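The napkin that wants to be a swan

There is a point in every dinner for six when somebody says the table looks a bit bare. The plates are out, the glasses more or less match, and the napkins are lying there as flat oblongs of cloth. Then out comes a phone, and a woman with perfect nails shows you how to make a lotus in 2 minutes.

I have never made a lotus in 2 minutes. I have made something like a dropped hat, and once, at my sister's, a bishop's mitre that fell over into the soup. So when I was asked to find out why folding is back, I came to it as someone who thinks a napkin is for wiping your mouth.

It is back, though. Workden, the shared studio where I rent a desk, now runs a folding evening every month through the winter and it fills up. The café downstairs, Ismail, has started putting its napkins out in fans. A shop called Asel sells squares of dyed cotton and paper in what it calls "folding colours", which as far as I could see were the ordinary ones. Orange is the favourite. It shows every crease and, the shop says, "lifts" a pale table. It certainly lifts the price. 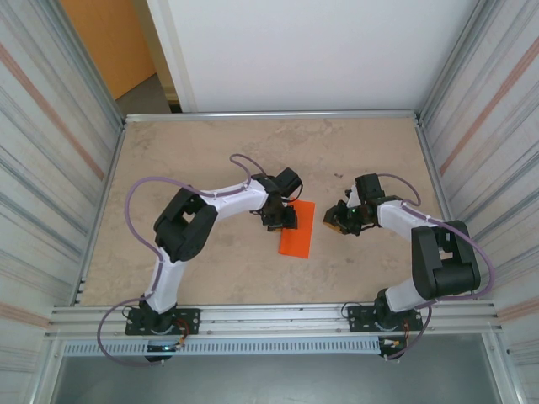 A plain rectangle laid flat on a beige top has a lot going for it. It can be done by a child, it can be undone by a guest, and it doesn't need explaining. If the colour is strong enough you hardly need anything else near it. I put this to Farah Setiawan, who teaches the Workden evenings, and she was kinder about it than I deserved.

"Flat is fine," she said. "Flat is where you start. But most people don't get flat right either. They leave it slightly crooked and then wonder why the fold comes out crooked."

She learned in a hotel in Wakumcombe, folding up to 800 napkins for a wedding weekend, and says it cured her of the swan for good. Her classes have no swans in them. She teaches a pocket, a fan, a plain roll and one pointed fold that she won't give a name to, because once a fold has a name people expect it to look like the thing.

I liked her for that. I was less sure about the starch. Half the folds you see online only stand up if the cloth has been starched until it crackles, and I have yet to meet a friend who starches anything. Try the same fold in a soft napkin out of the airing cupboard and it sighs and lies down. The videos don't mention this. They also don't mention how much handling a napkin gets on its way to becoming a rose – all that pressing, tucking and smoothing, and then you hand it to someone for their face.

Paper is more honest. It takes a crease the first time and keeps it, and a thin sheet will give you a sharp corner that cotton can't manage without an iron. The trouble with paper is that it remembers your mistakes as well. Fold it wrong, open it up, and the wrong line stays there beside the right one. Farah gets her beginners through a pack of 100 sheets in an evening, and I would say a fair number of those were mine.

Still, I did get somewhere. By the end of the second session I could turn out a long narrow point with a triangular flap lying over it, in layers that stayed more or less where I had put them. It had no name. It looked like a pennant, or the front half of a paper dart. I was unreasonably pleased with it and took it home on the bus inside a book.

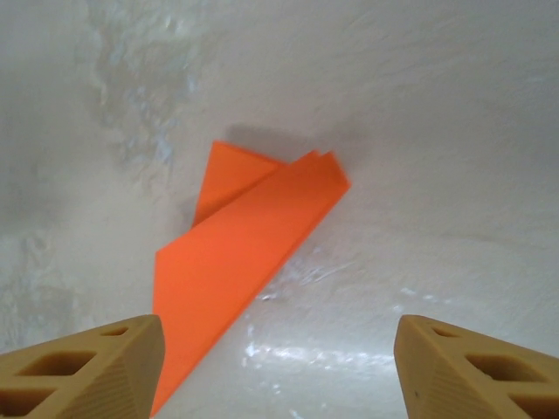 What to do if you must

Buy the cheapest coloured paper you can find and practise on that. Asel's is nice but you will ruin it just as quickly. Work on a hard, smooth top, as a tablecloth underneath lets the crease wander. Run your thumbnail along each fold once and leave it alone.

With cloth, stick to the pocket or the roll. Both can be done in a soft, unstarched napkin while the potatoes are finishing, and a guest can get into either without spoiling anything.

As for the lotus, I asked Farah to time herself. She managed it comfortably, with starched linen, and then shook it out and used it to wipe up my tea.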